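Storage & Sorting > Small Parts > Reviews

Arnar Divided Case, Gray: Hinge, Latch and Dividers After a Winter of Use

25th May

The Arnar is a small divided case in translucent gray plastic, with fixed walls and an attached lid. I bought two of them in October to replace a set of screw-top jars, and both have been in regular use for fasteners and electrical terminals.

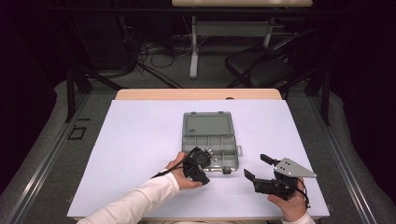
The lid is the first thing to consider on a case this size. On the Arnar it swings through a full half turn and lies flat on the work surface behind the tray. Many cheaper cases stop a little past vertical, which leaves the lid standing up where a sleeve can catch it. The penalty is footprint. Fully open, the case needs twice the depth it needs when closed, so measure the shelf or drawer if you plan to work from it in place.

Hinge. Molded plastic, no metal pin. Neither case has cracked at the hinge line. One has picked up a slight side-to-side play, enough to feel but not enough to stop the lid from seating.

Latch. The clasp is at the center of the front edge. It closes with a definite click and can be opened with a thumb. I held a full case upside down for 16 seconds and it stayed shut. A drop from bench height onto carpet also failed to open it. A drop onto concrete did open it, and the contents had to be sorted again.

Compartments. The walls are thin, which gives more usable room than the outside size suggests. The layout mixes smaller cells with some wider ones. The wider cells suit spade terminals and short lengths of heat shrink. The walls do not come out and cannot be moved, so anything longer than the widest cell has to be stored elsewhere.

Lid seal. There is a raised rim around the lid, and it stops most parts from moving between cells. M3 washers are the exception. With the case carried on edge, flat washers worked over the dividers on three trips out of 8. Nuts and screws stayed where they were. I now keep washers in small bags inside their cell.

Cell floor. Flat, with square corners. Picking out the last few small parts takes tweezers or a tilt of the tray. The older Otico case has scooped floors and is better in this respect, though it holds less per cell.

Visibility. The gray tint is light enough to tell a full cell from an empty one with the lid closed. It is too dark to tell M2.5 from M3. Label the lid.

Work surface. I use both cases on a white board laid over the bench. Dark screws show up well against it, and the board can be lifted and tipped to recover strays. The case slides on a smooth surface when you push against the clasp. Four adhesive feet fixed this.

The Lellalier case has removable walls and costs more, and its dividers lift out of their slots if the case is overfilled. For parts that stay the same size from month to month, I would take the fixed walls of the Arnar. For washers and anything thinner, I would look for a case with a foam-lined lid.

Related reviews
Otico Scoop-Floor Case
Lellalier Adjustable Organizer, Large
Arango Bench Tweezers, Fine Point
Label Tape on Textured Plastic: 19 Rolls Compared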